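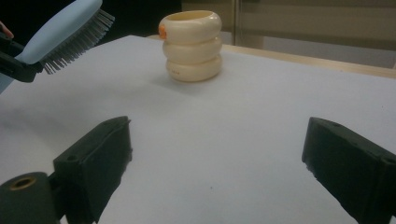

August 26, 2023
Posted by Noeline Henare to the Preddale list

Dear all, and a special hello to Notburga, whose question has been sitting in my inbox far too long (sorry!).

Notburga Thaler wrote:
> We are starting with hand-held grippers at Baumgartner and I can't
> decide how strict to be. Should my people all do the task in the same
> way, or do I let them get on with it? And do you keep the bad goes?

I was very strict when we began, and I've come to regret it a little. In January I wrote out a sheet for the tidying tasks with the path of the hand drawn on it, and everyone followed it so faithfully that the policy we trained only knew one way to do anything. Move the cup a bit to the side and it was lost. So now I only fix the start and the finish. With the brush and cup set, for instance, one person may carry the light blue hairbrush quite high over the table and another may keep it low, and I'm happy with both, so long as the cream cup is left standing where it was. Do watch the angle of the brush in the jaws, though! A paddle is a rounded, awkward thing to grip, and people will twist their wrist halfway to make up for a poor hold. I ask them to put it down and take it again.
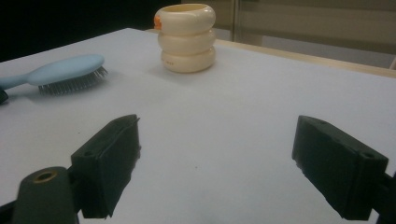

As for the bad goes, yes, keep them, but keep them apart. We have 3000 recordings of the table tasks on the Rotus drive, and 205 of those are marked as fumbles. I used to throw them out, and then of course we wanted some examples of a second try after a slip and had none, which was my own silly fault.

One more thing, and then I'll let you go and have your tea. Give people a proper rest. My own wrist is good for half an hour and after that I get hasty, and you can see it in the data when you play it back (rather embarrassing, that). Esemel lent us a lighter pair of grippers to try and they do help, but a break helps more.

Do write again and tell us how you get on.

Warmly,
Noeline

Contact the list owner | © 2023 Preddale list | Back to top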